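About Wamadano
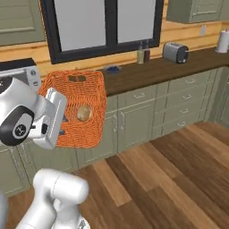
So what does Wamadano do?

We read customs rules for a living and tell small importers and exporters what those rules mean for the box, pallet or container they are trying to move. Then we fill in the forms, or check the ones you filled in yourself.

Most of our clients sell perfectly ordinary things. Door hinges, jam, dog leashes, lampshades. They got into business because they liked hinges or jam, and one day a letter arrived with a ten-digit code in it and a bill underneath. We are the people you call on that day. We would love it if you called the day before, but we have been at this long enough to know how it goes.

How we got started

Saskia McKinnon opened the office in Polcombe after years at a freight forwarder, where she had become the person everyone sent the strange shipments to. Her first client was an importer of garden ornaments who had been paying the wrong duty on a concrete heron. The heron was classed as construction material. It took one letter to fix and four months to get an answer, and that has remained a fair guide to the pace of our industry.

For the first year the company was Saskia, a secondhand desk and a printed copy of the tariff schedule that she still keeps on the windowsill, long out of date and slightly warped. The name Wamadano came from a list of web addresses that were still available. Clients have suggested several meanings for it over the years, all of them better than that.

In May of our second year we took over the files of Pearce, a one-man brokerage down the hall whose owner was retiring to grow dahlias. He left us 774 folders, a kettle and a filing system based on how much he liked each customer. We have kept the kettle.

What we handle

Classification is the bulk of it. Every product that crosses a border has to be put in a category, and the categories were written by people who had clearly never met your product. Is it a toy or a decoration? Is it a sauce or a preparation for sauces? The difference can be a few cents or your whole margin, so we write up our reasoning and give you a copy you can hand to an inspector.

We also do country-of-origin work. If the fabric is woven in one place, cut in another and stitched in a third, somebody has to decide where the shirt is from, and under most trade deals the answer depends on rules that run longer than the shirt. We ask your suppliers for the paperwork and keep asking until they send it.

Duty refunds are the cheerful part of the job. Companies overpay more often than you'd think, usually from copying the same code onto every entry for years. If you're owed money back and the deadline hasn't passed, we file the claim.

And when new tariffs are announced, we send clients a short note saying which of their products are affected and when. If the answer is none, the note says that and stops. We don't do predictions. We tried it once, in a newsletter, and the policy changed between the proofreading and the mailing.

Who we work with

Our smallest client ships candles from a spare bedroom. Our largest moves some 4,000 entries a year, and its finance director still calls to ask about single boxes, which we respect. Most fall in between: family firms, workshops and online shops that have grown a bit faster than their paperwork.

We have 3 offices now, if you are generous about the word. Polcombe is the main one. Zeltberg handles the European side and is better than we are at lunch. The last is a room near the port with two chairs and an excellent view of a fence.

What it costs

We charge by the job and quote before we start. A single product review is a flat fee, and there is a discount if you have more than 1,000 product lines to get through – please tell us that at the beginning of the call. If your question takes five minutes, we answer it and don't send a bill. If we think you'd be fine without us, we say so, which our accountant has asked us to do less often.

Getting in touch

Call or write to the Polcombe office and describe what you're shipping, what it's made of and where it's going. A photo helps. Samples are welcome too, although we'd ask that anything perishable be mentioned on the outside of the package.

Page last updated 9/1/19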